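Print this page | E-mail this page

Plundon Garment Handling Cell
Equipment Planning Meeting – Minutes, June

Chair: Rosalinda Gatchalian
Start: 2:10 p.m.

1. Previous minutes
Accepted with one correction. The Cadthorpe quote covers fingers and mounting plates only. Cables are priced separately.

2. Gripper fingers
The present two-finger grippers stay in service through the next budget period. Spare fingertips are to be held at 4, stored with the calibration kit. Antoniadis offered a narrower tip for thin knit fabric. The drawing does not show the depth of the recess, and the item is held until a corrected drawing is received.

3. Work surface
The meeting reviewed whether garment handling should stay on gray upholstery or move to a hard table. Cloth on a padded surface is the harder case for grasp planning, and the customer requirement covers both. Agreed to keep the upholstered surface and to budget for a table as a second station.

Red and white sports garment on the upholstered surface, head view and wrist view:

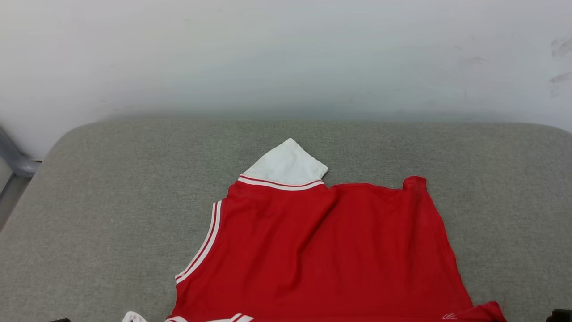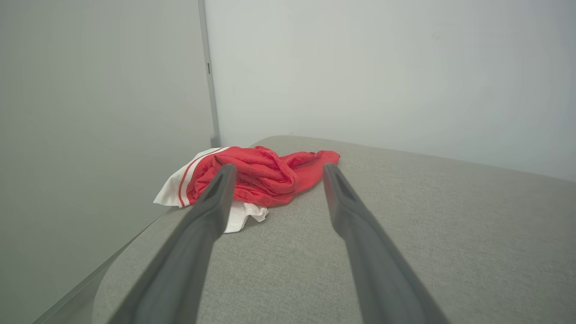
A replacement cover was requested under consumables. Approved at 700, to include fitting. Any cover ordered must have a matte weave, as glossy covers upset the depth reading.

4. Cameras
Tikix can supply wrist cameras with a locking connector. The present connector works loose on long runs. Agreed to buy 2 for trial, one per arm, before committing to a full changeover. The head camera is outside this request – its mount is under separate review.

5. Garment stock
Test garments to be bought in mixed fabrics, with striped trim on at least part of the order. Plain single-color items are well covered by existing stock. Laundering to be charged to the cell and no longer to general facilities.

6. Actions
R. Gatchalian – request corrected drawing from Antoniadis.
R. Gatchalian – place cover order; obtain cable price from Cadthorpe.
Cell team – draft table specification, including height range and edge radius.
Cell team – log connector faults by arm until the trial parts are fitted.

Meeting closed 3:25 p.m.

This site uses cookies to remember your settings. Accept | Manage cookies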